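We use cookies to remember your language and region. By continuing to browse the Droseslow help pages you agree to this. Accept | Settings

Section 4. Bringing the Pokura into your kitchen team

The Pokura two-armed kitchen robot is at its best when the cooks around it know what it will do next. Section 3 covered mounting and power. In this section you will teach it the counter, give it a first task, and work out with your crew who does what once it is running. Set aside a quiet part of the afternoon, before dinner prep, and invite everyone who works that station. People warm to it much faster when they have run it themselves!

4.1 Teach the counter

1. Clear walkways on both sides of the station and put the robot in Hold.
2. Set out the plates, boards and pans your cooks use every day. Don't tidy them into a special layout.
3. On the tablet, open Ivov and choose New Station.
4. Name each item the way your crew names it. If everybody says "the big board," type that.
5. Tap Save Layout.

Note: Ivov keeps up to 12 layouts per station. A breakfast layout and a dinner layout are plenty for most kitchens.

4.2 Rehearse before you run

Every new task goes through a rehearsal in Ivov first. The rehearsal plays the move in simulation, with both arms, so a cook can stop it and fix the plan before any real food is involved. This is my favorite part of the whole system – you can try the silliest idea on the menu and lose nothing but a minute.

1. Choose Task, then Move Item.
2. Pick the item and the place it should end up.
3. Choose Left, Right or Both under Hands.
4. Tap Rehearse and watch it through to the end.
5. If a reach looks awkward, tap Stop, change the hand or the target, and rehearse again.
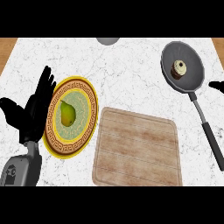

Let the person who normally does the job lead the rehearsal. They know where a handle gets in the way at six o'clock and which spot has to stay free for plating, and that knowledge goes straight into the task.

4.3 First live run

1. Check that the layout on the tablet matches the counter.
2. Set Speed to 2.
3. Have one cook at the tablet and a second beside the stop button.
4. Say "running" out loud, then tap Start.
5. Stay at Speed 2 for the first 18 runs. Ivov unlocks the higher settings after that.

CAUTION: Keep hands off the counter while the amber light is on. Press Stop before you reach in, even for a spoon.

CAUTION: Never leave a hot pan in a layout saved as Cold Prep.

4.4 Sharing the shift

Plan on the work changing shape. Fetching and setting out go to the robot; tasting, seasoning and the final look of the plate stay with your cooks. Someone will also need time on the schedule for new tasks, so please write those hours in.

Parviz Zarei, who leads training at the Nikzad canteen, has the crew swap the tablet role at every shift change. By October, prep cooks there were building their own tasks, and the dishwashers had asked for a turn too.

If the robot stops and the tablet shows code 124, an item has been moved since the layout was saved. Put it back or tap Relearn, then rehearse once before going live.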